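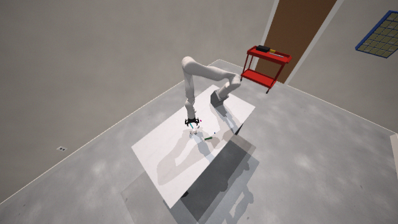
Frequently asked questions about the legal trainee program

Last revised 3/15/12

These are the questions we receive most often from law graduates who want to do their practice period at Fahy Civell. Please read them before you write to us. The answers concern our two offices only, Pumetti Street and Revance Square.

Who can apply?

Anyone who has finished a law degree, or who will finish it before the start of the program in July. If your degree is from another country, you must already have the letter of recognition from the bar. We can't request it for you, and we have learned that it can take many months, so please start early.

Do I need to have the first part of the bar exam?

No. Most of our trainees take it during their first year with us. You get 15 days of paid study leave for each part of the exam, and these days are not taken from your vacation.

How many places are there?

Last year we received 143 applications and invited 46 persons to an interview. The number of places is decided each winter by the partners and it's not the same every year. We don't publish it in advance, as it can still change when one of the departments loses or wins a large client.

What documents should I send?

A letter of one page, your resume, and the list of your grades. Copies are enough at this stage. Don't send letters from professors unless we ask for them. If your grades are in a language other than English, add a translation. You may do this translation yourself for the application, but if we offer you a place we will need a certified one.

Can I send the application by e-mail?

Yes, and we prefer it. Put everything in one file. If you send it by post, it must be in our hands on the closing day. The postmark is not sufficient.

What happens at the interview?

You meet two lawyers, one partner and one who was a trainee not so long ago. It lasts less than one hour. In the second half you receive a short set of facts, usually a lease or a sale of goods, and you have to say what you would ask the client. It is not necessary to know the right article of the law. We want to hear how you think when you don't have the whole information.

Which departments will I work in?

Every trainee spends time in property, in employment and in disputes. After this you can ask for one more department. Most people ask for company law, so there is sometimes a waiting period. Family law exists only at Revance Square.

Will I go to court?

You will attend hearings from the first months, but you can't speak for a client before you have your limited license from the bar. With the license you may appear alone in small claims and in some landlord and tenant matters, always with a lawyer of the firm who can be reached by telephone.

Is the position paid?

Yes. The salary follows the scale of the local bar and it is increased at the start of the second year. We also pay the registration fee and the first attempt at each part of the exam. A second attempt is paid by you.

Can I do the program part-time?

At the moment, no. The bar counts part-time months in a different way, and your supervisor would need to sign for a period which is longer than we can promise. We have asked for a change of this rule and we will update the page if it comes.

I have worked as a paralegal. Does this time count?

It can count, up to six months, if your work was supervised by a lawyer and if this lawyer is ready to confirm it in writing. The decision is made by the bar and not by us. Send them the form before you begin with us, because afterward they don't accept it.

May I keep another job during the program?

Teaching at a university is usually allowed. Any other work must be approved in writing, mainly for reasons of conflict of interest. Please tell us also about unpaid work, for example in a legal advice center.

I was refused last year. May I apply again?

Yes, one more time. Write a new letter and tell us what you have done since then. We keep old applications for one year only, so please send all the documents again.

When will I have an answer?

We write to everybody, also when the answer is negative. If you have heard nothing four weeks after the closing day, look first in your spam folder and then call the reception at Pumetti Street.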